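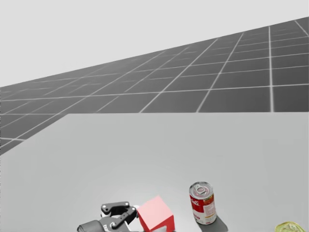 Head camera view in the Clurkemon tabletop world, with the gripper open beside the cube.

Clurkemon tabletop world -- README

Welcome, and thank you for giving this a try! Clurkemon is the small simulated workspace we use at Warkell for testing grasp planners before they go anywhere near a real arm, and we've tried to keep it light enough that you can have it running over a cup of tea.

What you get
A plain grey table on a grid floor, a parallel-jaw gripper, a cube, a soup can and a few smaller objects to keep your detector on its toes. The release has 191 start layouts, 27 of them held back for testing (please don't tune on those, tempting as it is).

Running it
Start the world first, then the planner, which is called Lu and lives in its own folder:
clurkemon start --layout 13
lu plan --target cube
Lu waits for one camera message and gives up after 400 tries, so if it sits there quietly, check that the world is still running.

Things to know
Head roll is a setting of its own, and the horizon slopes when it isn't zero. Lu corrects for this using the camera pose, but if you bring your own planner you'll need to do it yourself -- we lost most of August to that one.
Objects near the border may be only partly in view. Their labels cover the visible part only.

Changes
13th November: layouts now load from the Ilton format. Old files still open, with a warning.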